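Progress report to the Mishra Family Fund
Grant: Peer support for bereaved parents and children, Flestthorpe
Prepared by: Neelam Bajpai, project coordinator
4th July

Dear trustees,

I am glad to send you our second report. It covers the spring months, and it follows the same order as the last one so that you can compare.

## Parents' evening group

The group continues to meet every second week in the upstairs room of the library. We planned for 12 members and we now have 16 on the list. Not everybody comes each time. In May the attendance was low for two meetings, and I think the school exams were one cause. In June it became normal again.

Most of the members lost a husband or a wife in the last few years. Four of them are widows of men who served in the army or the navy, and they asked if they could have some time together before the main group. We tried it from April. They come half an hour early and make their own tea. I was a little afraid that it would divide the group, but until now I don't see this. One of them told me that she talks more in the big group after she has talked in the small one.

## Children's afternoons

We held six afternoons, as promised in the plan. The children are between five and 13 years old, and this is a wide range. The older ones were bored at the first two afternoons and they said it very clearly. Since then we use two rooms, and the older ones cook something with our second worker while the younger ones draw and play.

At the fifth afternoon each child was invited to bring one thing that belonged to the parent who died. It was a quiet afternoon, with much more listening than I expected. Two children did not want to bring anything, and they were welcome to sit with us anyway.

## Memory boxes

The memory box is the part of the project that families ask about most. Each family chooses a box and fills it at home, in their own time, with letters, photographs, a watch, a scarf or whatever they like. We don't ask to see what is inside.
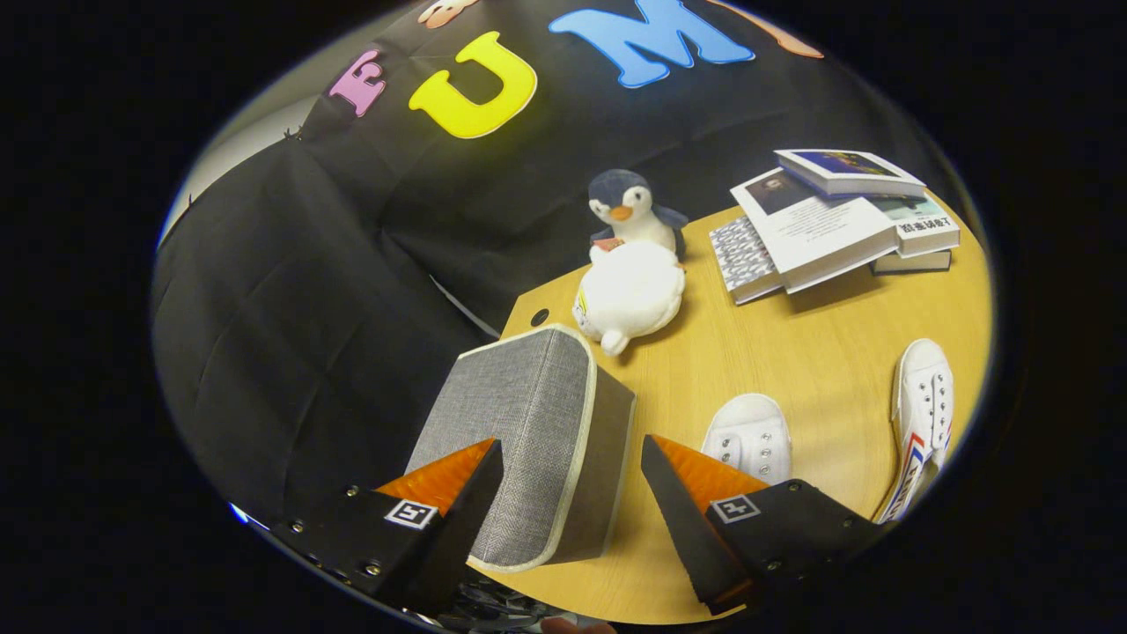 *Storage box in gray fabric with cream trim.*

We bought the boxes from Jellent, and the writing cards and envelopes from Prosum. The delivery of the cards was late by three weeks, so some families began without them. I have now a small reserve in the office and this should not happen again.

Some parents find the box difficult. One father took it home in March and told me in June that it was still in the hall with nothing in it. I said that there is no date by which it must be finished. I would like to put this sentence also in our leaflet, as other families may feel the same pressure.

## Money

The spending is close to the budget. We have $500 left in the line for materials, and we ask your permission to move it to the travel line. Three families live outside the town and the last bus leaves before the evening group ends. At present other members drive them home, but it is not fair to depend on this through the winter.

## What did not go well

The telephone hour was used very little. People prefer to send a message, often late in the evening. I propose to close the telephone hour and to answer messages each morning instead - the cost stays the same.

We also did not find a second trained group leader. I spoke with two good candidates, but both work full time. If I am sick, the evening group is canceled, and this happened once in April.

## Until the next report

- Continue the evening group through the summer, with one break of two weeks
- Print the new leaflet
- Find and train a second group leader
- Prepare the remembrance walk in October, together with the families

You are warmly invited to the walk. I will send the time and the meeting place when the families have decided on the route.

With kind regards,
Neelam Bajpai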